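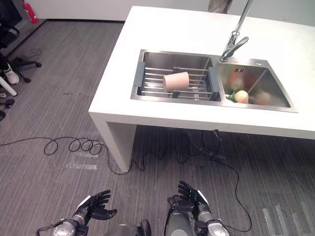

Ruben Michiels told us that he had set a deposit limit on the first evening, when he was calm, and that he raised it on the second evening, when he was losing. He did not see a contradiction in this. In his words, "the limit was for the other me, the one who plays too long, and then I was that one and I had the button in front of me."

Figure 2. Counter with double sink and drying rack.

4. What players said about voluntary limits

4.1 Setting and procedure

The interviews were held in Furthorpe in October, in a room with a sink counter (Figure 2) and a table where two people can sit. Each participant had used the online card and slots site Pitow for at least one full season, and most of them also visited the Visser card club. We spoke with 20 players. An interview took about 40 minutes, and we let the participant decide the order of the topics. Some started with the limits directly, others wanted first to talk about a big win or about the club, and we did not stop them.

We did not ask for the amounts lost. In the pilot we had asked it, and the answers became short after this question and stayed short until the end. When a participant gave an amount without being asked, we wrote it down, but we do not report any total here.

4.2 The moment of choosing a limit

On Pitow a new player is asked to choose a monthly limit before the first deposit. The field is already filled in with 300, and the player can change it or continue. Most of our participants continued. Several of them described this number as a kind of advice, although the page does not say that it is advice. One woman said she had thought it was the amount that "normal people" play with, and for that reason she felt careful all the month until she reached it. She had never before spent so much on cards.

This effect of a filled-in number is known from other fields, such as pensions and donations, and we do not claim to have discovered it. What seems to us less discussed is that the number was remembered. Players who had changed their limit many times could still tell us the first figure, while they were unsure about the limit they had at the time of the interview.

4.3 Raising and lowering

A lower limit works at once. A higher limit works after a waiting time, and the player has then to confirm it again. The participants knew this rule well and in general they found it fair. But the waiting time was used in different ways. For some it was enough, and the wish to play had gone when the message came. For others the waiting itself became part of the game - they asked for the higher limit early in the week, so that it would be ready when they wanted it. One man made the request every time he received his wages, and he called it "booking a table".

The second group is small in our material, and we cannot say how common it is among players in general. Still, it shows that a delay protects only against the decision that is made in the heat of the play. It does little against a decision that is planned.

4.4 Limits across more than one place

A limit on Pitow says nothing to the Visser club, where chips are bought at the desk with cash or card. Some participants used Fudent, a tool that puts all gambling payments from one bank account together and sends a warning. They liked the overview. They also said that the warnings came too often, and after some weeks they swiped them away without reading. Cash is outside the tool, and two participants said openly that they had begun to take out cash after installing it.

We find this last point difficult to judge. It may be that these players would have used cash anyway. It may also be that the tool moved a part of the play to a place where it is harder to see, also for the player. Our interviews do not allow us to choose between these explanations, and a study with bank records would be needed.

4.5 Limits of the material

All participants volunteered, and all of them still played when we met them. People who had excluded themselves completely are missing, and their view on the waiting time is probably different. We return to this group in Section 5.

Filed under: Gambling Studies > Player Protection > Open Papers

Shares: 40 | Comments: 2

Related papers
- Self-exclusion at the desk: how card clubs handle a request
- Reading the bonus terms: what new players understand
- Warning messages and the habit of closing them
- Cash, cards and chips in small poker rooms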